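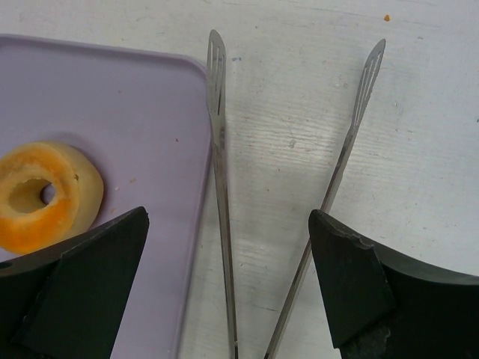 Casasholm Small Bakery Price Records
Data card, version 2

Summary
The collection holds shelf prices for bread, rolls, bagels and pastries sold by independent bakeries in Casasholm. It contains 2,000 records from 70 shops. Each record gives one product in one shop on one visit. The collection was prepared by the Stostham Institute for the study of local food prices.

Contents
prices.csv: one row per record
shops.csv: shop code, district, opening hours
products.csv: product names and groups
notes.txt: remarks entered during visits

Fields in prices.csv
shop_code: matches shops.csv
product_code: matches products.csv
price: amount on the shelf label, tax included
unit: piece, bag or weight
weight_g: weight in grams, blank if not posted
on_sale: yes or no

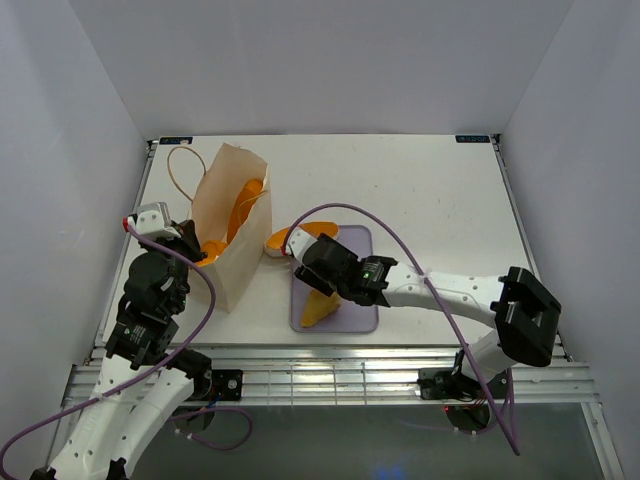
Collection
Prices were copied by hand from shelf labels and entered the same day. Where a label and the register disagreed, the label price was kept and the difference was recorded in notes.txt. Products sold only by the bag were not converted to a price per piece. Shops in the Lenz district were visited in September only.

Known limits
Weights are missing for most pastries. In 12 shops the product names changed between visits, and the codes were matched by Mehrangiz Rezaei. Records from supermarkets and gas stations are excluded. Prices should not be used to rank individual shops.

Changes from version 1
Duplicate entries for 20 products were removed. The field "size" was replaced by weight_g. District names now follow the Seltus street register.

Use and citation
The files may be used for teaching and research with credit to the Institute. Please cite the version number. Corrections should be sent in writing to Rosemarie Kasten, Records Office, with the shop code and product code.

Last revised: Sep 19, 2018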